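We use cookies to remember your preferences and to see which articles people read. Accept all | Manage settings

Tuncay Demirtaş has made tea before I have my coat off, and he has put out a plate of sesame biscuits too, which he apologises for because they were meant to be rounder. He has run the Clillora reading evenings for long enough that people in town now just say they are "going to Tuncay's", even though they are held in a hired room above the Boychuk bakery and he lives nowhere near it.

It began, he tells me, with a long book and a bad winter. "I had this novel, 1078 pages, and I'd started it three times, maybe four. I thought, if I have to read it out loud to somebody I'll have to keep going, won't I? So I asked my neighbour, and she asked her sister, and the sister brought a cake." He laughs at this for quite a while. "We finished it in March the year after. I cried at the end and so did the sister, and she'd slept through half of it!"

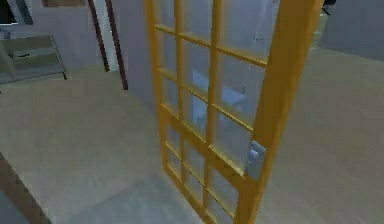 The rules have hardly changed since. One person reads for 45 minutes, there is a break, and then somebody else takes over. You may knit, draw or shut your eyes. You may not look anything up on your phone, and you needn't have an opinion afterwards, which Tuncay feels strongly about. "I went to a book group once, a proper one, and they gave me a sheet of questions. I felt I was back at school and hadn't done the homework. With us, if you want to say something, say it. If you want to go home and think about your supper, well, good night and mind the stairs."

I ask who chooses the books, and he goes a little pink. For the first few years it was him, and he admits he was a tyrant about it, all sea voyages and family feuds. Now there is a biscuit tin with slips of paper in it, and they have had ghost stories, a history of salt, and a gardening manual that was far more popular than he would have liked. "Jinari, the village in the ghost stories, people still talk about it like they've been on holiday there." 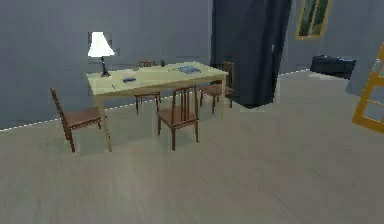
A lamp and something to read: the long evenings are the best ones, says Tuncay.

Reading aloud is harder than it looks, and he is very kind about beginners. His advice is to go slower than feels sensible, to leave the funny voices alone until you are sure of them, and to have a glass of water within reach. One regular, a retired bus driver, wouldn't read for two years and then took a whole chapter without stopping. "You could have heard a pin. I didn't dare pour the tea."

The next book is another long one, and newcomers can join at any chapter. Somebody will fill them in over the biscuits.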